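HOUSEKEEPING IN PRACTICE
Part Two: Rooms

Chapter 6
The Bedroom: Cloth, Wood, Vents and Wires

What the chapter covers
Dust in hard surfaces with holes in them
Loose cloth on a made bed
Pillows, cushions, headboards
The bedside table and its lower shelf
Cables, all of them
The order of work

You will need: two dusters (one light, one dark), a soft brush, a vacuum with the narrow nozzle, a clothes brush, a pad for notes. Gloves if the house asks for them. Polish stays on the trolley until section 6.4.

6.1 Before you touch anything

Stand in the doorway. Half a minute, no more. Look at the bed first, then the table by it, then the floor between the two. Most of what goes wrong in a bedroom goes wrong in that strip — something trailing off a table, a corner of blanket on the carpet, a charger under a foot.

Write down what is out of place before you put it back. Short words. "Cloth on bed." "Lead across floor." You aren't writing a report, you are giving the next shift something to check against.

Chapter 5 dealt with bathrooms, where nearly everything can be wiped. Bedrooms are the other way about. Nearly everything soaks things up. Quilted cotton, upholstery, old wood with open grain. A damp cloth put down for a minute in the wrong place leaves a ring, and rings on wood belong to chapter 11 and a good deal more work.

6.2 Holes, vents and openings

Students skip these. White panels especially, as they look clean from the door. Get close and there will be a smudge or two, usually low down where hands go. Then the holes. Small round ones collect fluff on the inside of the rim, where a duster doesn't reach, and a duster pushed in makes it worse.

Brush, then nozzle. Hold the nozzle a finger's width off the surface and brush towards it. Never in. Work down the panel, top row to bottom, and go round the rim of any large opening last. If there is a cable inside, leave it alone. You are cleaning the outside.

No spray anywhere near an opening. Spray on the cloth, away from the panel, and only if the dry cloth has failed on the smudge. Small screw holes round a rim can be done with the corner of the brush. Don't poke them with a pin, people do.

Little boxes with a light on, hubs and adapters and so on, get the dry duster over the top and nothing else. Labels stay on. If one is lit, leave it lit.

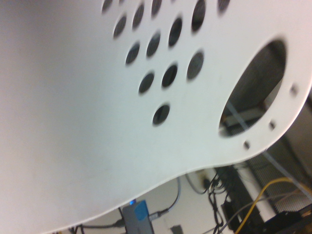
Grevance, April

Notes from the practice rooms, typed up the same evening, so excuse the state of them.

Group of beginners, second week. White panel with the round holes and the big oval one set everybody going the wrong way at once. Half started at the curved lower edge and brushed up. Dust went straight back down over what they'd done. Made them start again from the top, slower.

Pale blue cable running across inside the oval opening. One student asked if it should be tucked back. No. Can see it, can't clean it, move on. Same answer for the grey bar.

Smudges on the lower part. Dry cloth, small circles, light from the side so you can see what you are doing. Matt white is a pain — rub too hard and you get a shiny patch, and a shiny patch shows more than the smudge ever did. Told them that twice. Will tell them again on Thursday.

We keep a fault book. It has 964 entries at the last count and a fair slice of them are shiny patches, or streaks, or somebody being too keen with a spray. The old room sheet had one line for all hard surfaces. The new Grevance sheet splits it in two, "flat" and "with openings", and the second line has to be initialled. Annoying but it works better than shouting.

Bedding in the afternoon. See 6.3.

6.3 Loose cloth on a made bed

A made bed is a work surface for about as long as nobody is looking. Things get put down on it. Towels, shirts, dusters, a scarf. The job is to get them off without spoiling the bed underneath, and the way you pick them up decides that.

The pinch lift. Take hold of the cloth at one point near the middle and raise it. It comes up in a peak and the folds hang down and gather in. Good points: quick, one hand, and the cloth closes over whatever crumbs or lint are on top of it. Bad point: the lower folds drag over the blanket on the way up if you go sideways too soon. So straight up, clear of the bed, then across.

The roll. For anything large, or anything with bits in it. Fold the near edge over, keep folding away from you, pick up the roll in two hands. Slower. Use it on pale bedding where you aren't sure what the cloth has been used for.

The corner pull. Don't. It drags the whole piece over the blanket and takes the blanket with it.

Dark on light is the combination to watch. A dark grey cloth on a white quilt will shed, and quilting holds lint in the stitched lines where a flat hand won't shift it. Once the cloth is off, look along the surface at a low angle. Clothes brush, short strokes, follow the stitching. Don't shake the blanket unless the windows are open and the table has not been done yet.

A word on thread counts, as students always ask. The practice sheets are Nukerix, some 200 and some 400. The 200 ones crease more and we prefer them for teaching, you can see your mistakes. The 400 ones feel smoother and slide off the mattress corners if you don't tuck deep. Neither makes any differnce to how you lift a cloth off the top.

Then the front edge. Quilted blankets creep forward. The hang at the front should be level from one end to the other, judged by eye from the foot of the bed. If it is low at one end, lift and set it back, don't tug from below.

Pillows. Two whites at the front, plumped, open ends facing away from the door. One standing and one slumped looks like a bed someone has just got out of. Coloured pillows go behind if they are plain and in front if they have a pattern, that's the house style here and other houses do it differently. A small patterned cushion always ends up shoved down the side or behind something. Find it before you finish. Mustard, with white on it, is what ours has, and it should be dead centre.

Upholstered headboards: nozzle along the top edge, then down, before the pillows go back. Dark grey hides dust and shows hairs. Go over it twice.

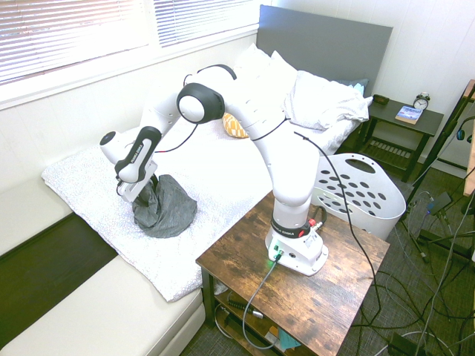
6.4 The bedside table

Rough wood first. Weathered tops with dark grain and knots are popular and they're a nuisance. Dust sits in the knots. A flat cloth goes over them and leaves them full. Brush with the grain, lift the dust with the nozzle, then a dry duster. Polish rarely. Lindqvist wax, the soft one, a bit the size of a pea for the whole top, and only if the house has asked. Too much and the grain goes sticky and grey.

If there are things standing on the top, dust up to them and round them. Anything heavy or plugged in stays where it is.

Metal frames: dry cloth down each leg, finish at the foot. Black metal marks with fingerprints so wipe on the way out, not on the way in.

The lower shelf gets forgotten more than any other surface in the room. It is where leads end up. Also small objects, put down on a corner and left. Note them, lift them, dust, put them back on the same corner. Don't tidy them into a drawer. A guest who left a thing on the shelf will look for it on the shelf.

6.5 Cables

Two rules and a habit.

Never unplug. Not even to untangle. If a tangle can't be loosened with everything still plugged in, leave it tangled and write it down.

Never pull a cable that goes over a table edge. Follow it with your hand to where it ends and then decide.

The habit is to look at the floor last, walking backwards to the door. A lead that hangs off in a wide loop and touches the floor should lie close against the table leg, where a foot won't meet it. If it won't lie there, note it. Skidico clips are in the trolley drawer, use the small ones. They grip paint, so metal and bare wood only.

6.6 Order of work

Top to bottom, dry before damp, bed before floor. In a bedroom it goes:

Doorway look and notes
Panels, vents and openings
Headboard, pillows off
Loose cloth off the bed
Blanket brushed and levelled, pillows and cushion back
Table top, frame, lower shelf
Cables
Floor, backwards, out

Beginners take a long time over this and should. Speed is dealt with in chapter 9. Somewhere before your 1,000th room you'll stop reading the list, and that is the time to go back and read it, the lower shelf is usualy the first thing to drop off.

Words used in this chapter

Creep: the slow forward slide of a blanket towards the front of the bed.
Hang: the part of a blanket below the mattress edge.
Peak: the raised point of a cloth held in a pinch lift.
Shine: a polished patch on a matt surface, caused by rubbing.

Section 6.7 starts with blankets, and you'll want a partner for it.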